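The Second Life of the Office Tower

Drokaldale throws out a lot of computers. Schools, dentists, the county office - they all swap on the same cycle, and every July the curb behind Jurside fills up with black towers nobody wants. 2296 of them last year, by the recycling center's own tally. Most worked fine.

So why do we toss them? Speed, mostly. Or the feeling of speed. A slow desktop gets blamed on age when half the time it's a full drive, or a fan choked with dust. Ten minutes and a can of air. Nobody does it.

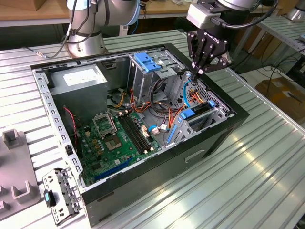
A desktop tower on its side, panel off, green motherboard inside.

The repair shops in town will tell you the same thing. Karunaratne, on the corner by the bus depot, charges 12 dollars to look and nothing if it can't be saved. Cash only, closed Monday. The line starts before they open. Laptops glued shut, phones glued shut, and then somebody carries in an old tower and the whole bench cheers up. Screws! Parts you can lift out and swap for the one next to it.

That's the thing about old desktops. They were built to be opened. Drive goes bad, new drive. Need more memory, clip it in. Prullovlow, the used parts place out past the rail yard, has shelves of the stuff, and a refurbished machine there runs under 200 dollars with the keyboard thrown in. Mouse is extra. Ask for the ones in the bin, they are better than they look.

Not everything is worth saving, though. Power bills count. An old tower left on all night will cost you, and if it can't run a current system then it shouldn't be doing your banking. Four rules from the counter at Karunaratne: back up first, unplug it, touch bare metal, take a picture before you pull a cable. People skip the last one and then they come back with a shoebox. 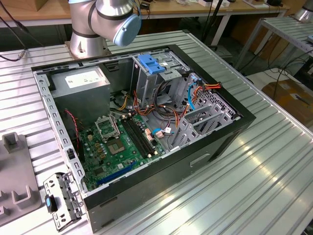 Power supply in the corner of an opened case, spec label facing up.

And wipe the drive. Please. Jurside gets machines with tax returns still on the desktop, family photos, passwords in a file called passwords. Deleting is not wiping. The shops will do it while you wait, and they'll give you a slip that says so.

The next pickup is comming up fast and the curb is already filling. Check your closet first. Then check what's wrong with the thing before you haul it down there - might just be dust.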